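4.3 Folding knit garments on the bed

Applies to: sweatpants, sweatshirts, pullovers and other soft knits from the Tular laundry set. For woven shirts and trousers see 4.2. For socks and underwear see 4.5.

Before you start

Make the bed first. Sheets and comforter go on in the order given in section 3, with the plush blanket on top, printed side up. Pull the blanket flat toward the foot of the bed. Deep ridges under a garment will show as creases in the finished fold.

Check that each garment is fully dry at the waistband, cuffs and pocket seams. Return damp items to the rack in the utility room.

CAUTION: Do not iron or steam garments on the plush blanket. The pile flattens under heat and does not recover.

CAUTION: Remove pins, clips and open zippers from the folding area. Close all zippers before laying the garment down.

Procedure

1. Take one garment from the basket. Do not empty the basket onto the bed.

2. Turn the garment right side out. Pull sleeves or legs through completely.

3. Lay the garment in the middle of the bed, front side down, with the waistband or collar toward the headboard.

4. Smooth from the center seam outward with an open hand. Do not stretch ribbed edges.

5. Sweatpants: fold one leg over the other so that the inner seams meet. Tuck the point at the crotch seam inward to give a straight side.

6. Sweatshirts: fold each side in to the center line, with the sleeve laid straight down along the fold. If the sleeve extends past the hem, turn it back at the cuff.

7. Fold in half from the bottom, then in half again. Heavy knits over 800 g are folded once only and stored on the lower shelf.

8. Place the finished item on the stack with the folded edge facing out. Maximum stack height is 8 items.

NOTE: Curled hems are normal on lightweight knits after tumble drying. Roll the hem gently in the opposite direction before step 5 or 6. If it curls again, continue with the fold.

Picking up and moving a garment

Hold the fabric away from the hem and away from any seam. Take in enough material that the weight does not hang from a single layer. A narrow pinch is acceptable for shifting a garment a short distance across the blanket. To lift it clear of the bed, support it from below as well.

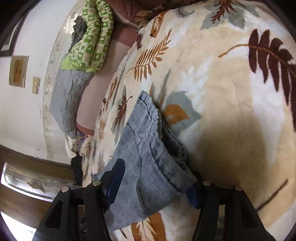

Heninness House | Laundry and Linen Department

Small creases form wherever the knit is pinched. Smooth them out before the next fold. If the garment has gathered into a loose fold, open it and repeat from step 3.

After folding

Transfer stacks to the Wouters shelf unit, bay 14. Shake out the blanket and remove lint with the Zemia brush, working in one direction only. Record blanket changes on form 111.

Section revised 25 October 2022. Replaces the June issue.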